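The Color of July

By the time Firouzeh Nikzad had lived in Wivville for 5 years she had stopped expecting anything to taste the way it did at her aunt's, and she would have gone on not expecting it, quite comfortably, if Fumiko Wada hadn't come upstairs one afternoon in July and asked what was the best thing she had ever had to drink.

It was the kind of question Fumiko asked. She asked it while taking her shoes off, with one hand on the wall, and then she stood there in her socks and waited for the answer as though she had the whole summer to do it in.

"Sour cherry," said Firouzeh. "My aunt made it in a pot you could have bathed a baby in. But it was the color as much as anything. You held it up and the whole yard went red."

"Well," said Fumiko, "then we'll start with the color." 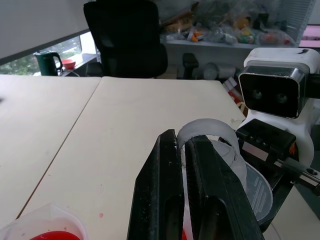

Fumiko had worked 2 years behind the counter at Moltton, the drugstore on the corner, and she believed in measuring the way other people believe in prayer. She had a notebook with a soft green cover, and in it she wrote down every batch, even the ones that went straight down the sink. Firouzeh's aunt had never measured anything in her life, and Firouzeh took after her, so it was a long afternoon. There was the matter of the red spot on the tabletop beside the measuring cup, which each of them privately thought was the other's doing, and which each of them was too polite to wipe up in case it looked like an accusation.

"How much was that?" Fumiko would say, pencil ready.

"Some," said Firouzeh.

"I can't write down some."

"My aunt would have."

So Fumiko wrote down "some," in very small letters, and put a question mark after it, and they went on to the next one. Batch three was brown. Batch four was pink as a bathroom. Batch five was so nearly right that Firouzeh went quiet and had to go look out at the trees for a while, and Fumiko, who was kind as well as exact, pretended to be sharpening her pencil.

They got hungry, of course. Firouzeh could not have company without putting food out, even company that only lived one floor down, and she had lined up whatever was in the cupboard along the back of the table until it looked as if they were expecting a busload.

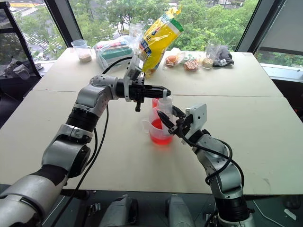

The red in the jug, with the snacks waiting behind it.

"A little more water," said Fumiko.

"A little less talking," said Firouzeh, but she said it fondly.

It was past six and the light had started to come in low and gold - the good light, Firouzeh called it, the only hour when she forgave the apartment its stairs. Somebody down on the street was whistling the tune from the old Hailu biscuit commercials, getting the same note wrong every time, and the two women found they were both waiting for it.
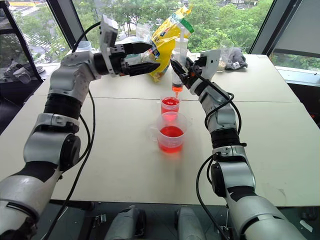

"What happened to the pot?" Fumiko asked at last. "The big one."

"My cousin has it. She keeps umbrellas in it."

Fumiko put down her pencil. It was, Firouzeh could see, the saddest thing she had heard all week. She turned to a clean page in the green notebook, wrote "large pot" at the top, underlined it, and then sat looking at it with her chin in her hand.

"They have one at Cliken," she said. "In the window, behind the fans. I walked past it this morning. I thought, who on earth would want a pot that size?"

"What time do they close?"

"Seven."

Firouzeh was already hunting for her keys.

More stories
The Umbrella Cousin
100 Steps to the Laundromat
What the Piano Tuner Left
3,000 Miles of Postcards
Supper at the Wrong House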